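Módulo 5 — Arrumação de quartos e zonas de estudo
Apontamentos da aula (profª Ita Buckley), curso Wimano, turma 13

Recapitular: ordem de trabalho. Primeiro o lixo, depois superfícies, depois cama, chão no fim. Quem começa pela cama acaba a sacudir pó para cima dela.
Ver ficha 8 para os produtos. Não sai no teste, mas convém.
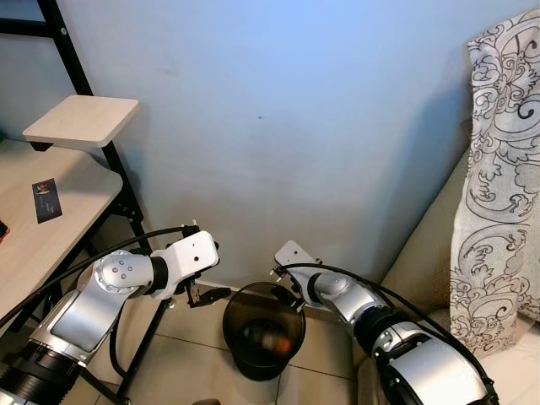

Lixo e secretária. Esvaziar sempre, mesmo que só lá esteja uma coisa no fundo. Os cestos de rede preta são práticos nisto, vê-se de lado que ainda há qualquer coisa lá dentro, e o rebordo segura bem o saco quando se usa saco. Levantar o cesto para limpar por baixo, sobretudo em chão de ladrilho com juntas (pano húmido, seguir a junta). Cartões e papéis em cima da secretária NÃO são lixo — ficam onde estão, alinhados. Na dúvida, perguntar.
Prateleiras: de cima para baixo. Estrutura metálica com pano seco.

Cama — parte 1, a base
- resguardo acolchoado bem esticado, cantos primeiro, depois alisar do centro para fora
- rugas junto à borda da frente: puxar pelo lado, nunca pelo acolchoado
- almofadas e rolos à cabeceira, sacudidos antes
- livros do hóspede: pousar na mesa de cabeceira com o marcador como estava, nunca fechar um livro aberto sem marcar a págína
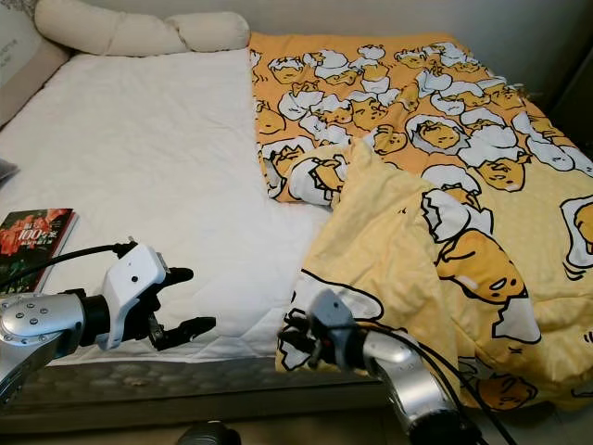

Parte 2, o edredão. Abrir só metade de cada vez. Alinhar a borda pelo meio da cama, prender com a mão e só então puxar o resto para o outro lado. Estampados: o desenho fica direito visto dos pés da cama (a Daly, no estágio, desconta por isto). Se o avesso for de padrão diferente, pode fazer-se a dobra decorativa ao canto, mas só uma.

Erros do exercício da manhã:
edredão a arrastar no chão de um dos lados
dobra feita antes de alisar, teve de se repetir tudo
capa Forska ao contrario, fecho para a cabeceira 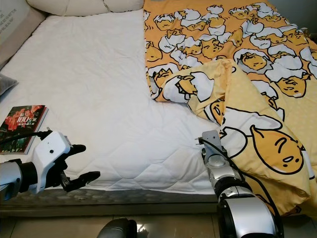 Verificação final, dos pés da cama: queda igual dos dois lados, resguardo tapado por completo, cabeceira limpa (estofo escova-se no sentido do tecido). Almofadas soltas no chão voltam para o sítio. Só depois aspirar.

Para a próxima aula, ler o manual Plarasska, pág. 182, manchas em têxteis. Trazer luvas e o caderno de registos.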